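The Long Life of a Work Table

The furniture maker Clemach still has its old order books, and the work table shows up on nearly every page. Beds and wardrobes went in and out of fashion. The table stayed almost the same for decades, with a flat top, four legs and a rail underneath.

Most of these tables went to small shops. Bookbinders bought them, and so did tailors and people who fixed radios. One order lists 524 tables for a single school district, all the same height. Teachers complained for years that the height was wrong for the younger children.

Getting the height right is still the hard part. A person who stands to cut cloth wants a higher top than a person who sits to sew it. At Nemus, a shared workshop on Zirkurgate, the members settled it by keeping tables at five heights and letting people move between them. The lowest ones are always taken first.

The top matters too. Solid wood can be sanded down and used again, but it moves with the weather. Board tops stay flat and chip at the corners. Repair shops see both kinds — the wood ones come in for new legs, the board ones for new edges. 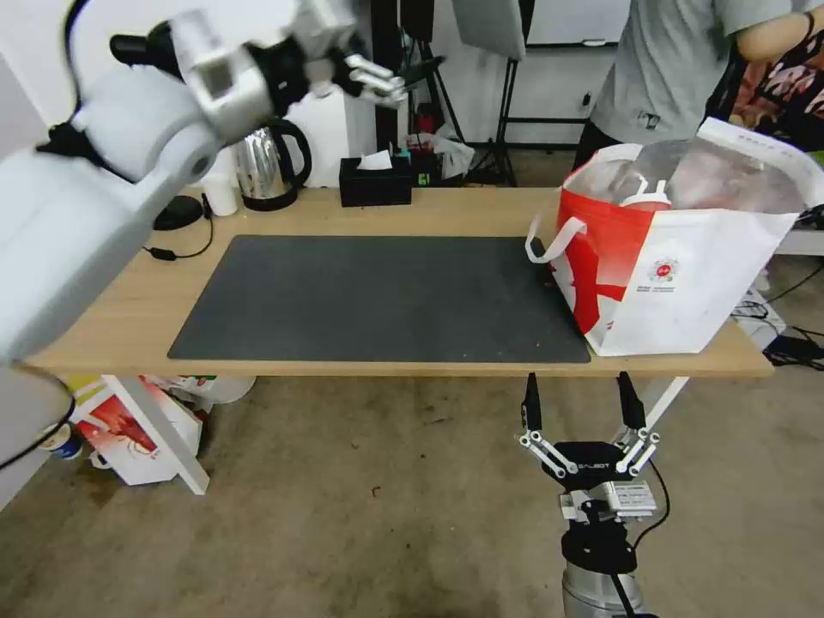 Buying one used

Old work tables are easy to find and hard to get home. Measure your door before you pay. Many older tables were built in the room where they were used, and the legs don't come off.

Push on one corner and watch the opposite leg. A little sway can be fixed with glue and a clamp. If the rail is split, walk away unless the price is very low.

Rutkowska, a secondhand dealer near the rail yard, sold 1172 tables in the year ending April. Most went to people setting up a place to work at home. The dealer now keeps a waiting list for narrow ones.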